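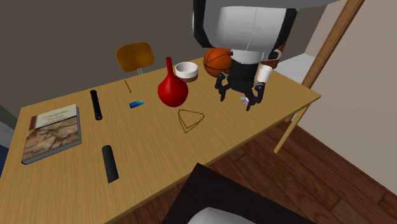 Reading time: 4 min

Wekero Host Manual
Section 4: Adding a property and pairing the entry keypad

This section covers the first set-up of a holiday let in Wekero and the pairing of a Herrero entry keypad with that property. It applies to hosts who manage their own bookings. If your lettings are handled by an agency, the agency account must carry out steps 1 to 9 and then grant you access under People > Owners.

Before you start

You will need:
- a Wekero host account with a confirmed email address
- the full postal address of the property, including any flat number
- the Herrero keypad, fitted to the door and with batteries in place
- the Zaston hub, plugged in and connected to the property's router by cable or wifi
- the installer card supplied with the keypad (keep this; it cannot be reissued)

The keypad and hub must be on the same property record. A hub can serve more than one door but cannot be shared between two properties, even where they are in the same building.

Adding the property

1. Sign in and open Properties > Add new.

2. Enter a property name. Guests see this name in their booking confirmation and arrival message. It can be changed later, but messages already sent will keep the old name.

3. Enter the address. If the postcode search returns the wrong building, choose Enter by hand. Drag the map pin to the door guests will use, not to the car park or the centre of the plot.

4. Set the sleeping arrangements. Add each room in turn, then add the beds in that room. Sofa beds, roll-away beds and cots are entered under Extra beds and are left out of the maximum guest number unless you tick Count towards total.

Note: The maximum guest number is used by the booking calendar to refuse larger parties. Check it against your insurance and any licence before you save. Wekero does not check it for you.

5. Set the arrival and departure times. Leave enough of a gap between them for cleaning. The entry code starts at the arrival time and stops at the departure time, so a guest who leaves late will not be able to get back in once the door has locked.

6. Select Save as draft. The property now appears in your list with a grey marker. It is not visible to guests at this stage.

Connecting the hub

7. Open the draft property and select Devices > Add hub.

8. Type in the hub number printed on the underside of the Zaston unit. Letters must be entered as capitals. Do not type the dashes.

9. Wait for the hub light to change from flashing amber to steady green. If it is still flashing when the page reports a timeout, see Hub faults below.

Note: The hub should be placed indoors, on the same floor as the door where possible. Metal cabinets, fuse boxes and large mirrors weaken the signal. A shelf in the hall is usually suitable. Do not place the hub in a cupboard that guests can lock.

Pairing the keypad

10. Stand at the door with the door open. Keep it open until step 15 is complete.

CAUTION: Do not close the door during pairing. The keypad may lock the bolt as part of its self-test, and the guest codes will not work until pairing has finished.

11. Hold the installer card against the keypad until it beeps.

12. Press 317 and then the tick key. The keypad lights turn blue.

13. In Wekero, select Devices > Add keypad. The keypad should be listed with its serial number. If more than one is listed, compare the serial number with the label inside the battery cover.

14. Select Pair. The blue lights go out and the keypad beeps twice.

15. Extend the bolt with the lock key, then enter the test code shown on the page. The bolt should move freely in both directions. Repeat with the door closed, with a second person inside or with the mechanical key in your hand.

Note: If the bolt drags with the door closed but moves freely with it open, the strike plate is out of line. Adjust the plate before letting the property. A dragging bolt shortens battery life and will in time cause the keypad to report a jam.

Setting up guest codes

16. Open Access > Code rules.

17. Choose how codes are made. Random gives every booking a new code. Phone-based uses the last digits of the lead guest's telephone number. Random is the default. Phone-based codes are easier for guests to remember but can clash where two bookings share a number.

18. Choose when the code is sent. The earliest setting is on confirmation of the booking; the latest is at the arrival time itself. Codes are never sent while a balance is outstanding.

19. Add a standing code for each cleaner or tradesperson. Give each person a separate code so that the entry log can be read later. Standing codes can be limited to certain hours.

A keypad holds up to 49 codes. This includes standing codes, the owner code and any guest codes already issued for future stays. When the limit is reached, new guest codes are held in a queue and loaded as older ones expire. Queued codes are marked Waiting in the access list. No action is needed unless a code is still marked Waiting on the day of arrival.

20. Return to the property page and select Publish. The marker changes from grey to green.

Worked set-up: Enden Cottage

The following settings were entered by Casimiro Bravo for a two-bedroom let with a single front door and one cleaner.

Property name: Enden Cottage
Maximum guests: 4
Extra beds: one cot, not counted
Code type: Random
Code sent: day before arrival
Standing codes: owner, cleaner (daytime only)
Closed period: March, for redecorating

Closed periods are entered under Calendar > Block dates. Blocking dates does not switch off standing codes. If decorators or other trades need entry while the calendar is blocked, give them a standing code with an end date.

Battery care

The keypad reports its battery level to the hub once a day. At 25 per cent, Wekero sends a warning to the host and to any person marked as Local contact. Replace all the batteries together. Do not use rechargeable cells, as their voltage falls too sharply for the level to be read correctly.

CAUTION: Do not rely on the keypad as the only means of entry. Keep a mechanical key with a person near the property. A key left inside the let is of no use if the keypad loses power.

Codes are kept when the batteries are removed. The clock is not. After a battery change, select Devices > Sync clock, or codes may start and stop at the wrong time.

Hub faults

Flashing amber: the hub has power but no connection. Restart the router first and then the hub.
Steady red: the hub number is registered to another account. Ask the previous owner to release it.
No light: check the socket switch. Guests often unplug the hub to charge a telephone, so label the plug.

If the hub is offline, codes already loaded on the keypad will go on working. New codes, cancelled bookings and changes to departure times will not reach the keypad until the connection is restored.

Next: Section 5, Arrival messages and house rules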